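Forums > Workshop & Bench > Bench surfaces and storage > Slatted metal for a PC bench?

Print this thread | E-mail to a friend

ribbitbench
So I finally gave up on the old door on sawhorses and moved all my PC teardown stuff onto slatted metal. The part I'm happiest with so far is the gray plate. It has raised fixtures on it and it's mounted at an angle against the ribbed wall, and I went back and forth on that angle for way too long (my spouse stopped asking). Does anybody else go angled, or do you all keep things flat? 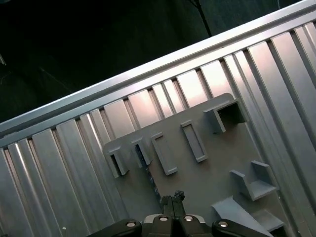 Gray plate up against the ribbed metal

mothball_38
Looks neat, but I'd want it flat. Anything on a slope ends up on my floor, and at my age the floor is a long way down. How much did the metal run you?

ribbitbench
Ha, fair. About 340 for all of it, from Wotar, and that was with the scratched-stock discount. Delivery was Thursday and they left it at the wrong door.

drundura_dan
Angled all the way! I have a tilted board on my soldering bench and my neck has thanked me ever since. But I don't get slats for the table itself. You drop one case screw and it's down in the groove and you're fishing for it with tweezers. Plain flat top and a rubber mat for me.

ribbitbench
See, I like the grooves. A screw stays put in there, and on the door they'd just roll off the back and vanish behind the radiator. I do most of my work with the tower on its side, side panel off and the insides facing up, and it sits nice and steady on the slats.
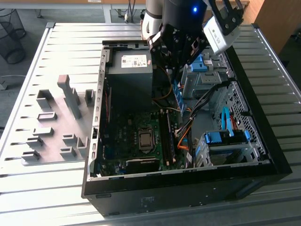

Anyway, next job is cables. I've been wanting to get that bundle of black power cables out from across the middle so I can reach the board without moving everything first. I was going to use the Mazza hook-and-loop strips, but they only come in packs of 93 for some reason?? Who needs 93?

mothball_38
You will. I bought a pack in November and I'm down to 2.

paltcombe_pc
Have to disagree with Dan on the mat. Rubber mats get gritty and then you're sliding a painted case around on grit. I'd take bare metal and just lift the case when I turn it. Oh, and do the drive side first, then the power cables. I always do it backwards and end up redoing the data cable.

drundura_dan
You can wash a mat, you know.

paltcombe_pc
You can. Do you?

drundura_dan
...it's on the list. Ribbit, post again when the cables are done, I want to see where you end up running them.

Recent threads in Bench surfaces and storage
Drundura drawer units, any good?
Pegboard or rails over a short bench
Best way to label jars of case screws
Wotar scratched stock, what did you get?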